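# First gripper on a club budget: what do we buy?

**traltton_maker**

Our makerspace in Traltton has $1000 to spend on automation by April and I'm so excited I can hardly sleep! The plan is a small arm that sorts donated tools into bins. The arm itself is on loan from Urkcombe, so the money is for the gripper, spares and software. Do I blow it all on one good gripper, or buy cheap and keep some back?

**plendholm_bench**

Keep some back! We spent the lot on day one and then waited 7 weeks to afford replacement fingertips. Set aside money for tips, screws and a spare cable before you even look at grippers.

Also check the opening width against your fattest tool. Ours stops at 61 mm and that rules out more than you'd think.

**Ismail Workshop**

Great project! I'd do it in this order:

1. Write down every tool you expect to sort and measure the awkward ones. Pocket knives and scissors are far harder than screwdrivers.
2. Try it in simulation before paying for hardware. Load a model of the gripper you want and give it something nasty to pick up, like a red multi-tool with its blades, saw and scissors all fanned out over a dark dish.
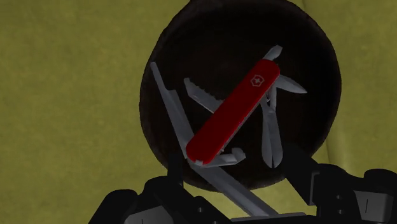 3. Price the fingers separately. Replacement pairs for ours are $91, and we keep two in the drawer - best money we spent.
4. Ask the seller about returns, in writing.

Please post what you end up with, I love seeing these come together!

**plendholm_bench**

Seconding the simulation thing. Wish we'd done it.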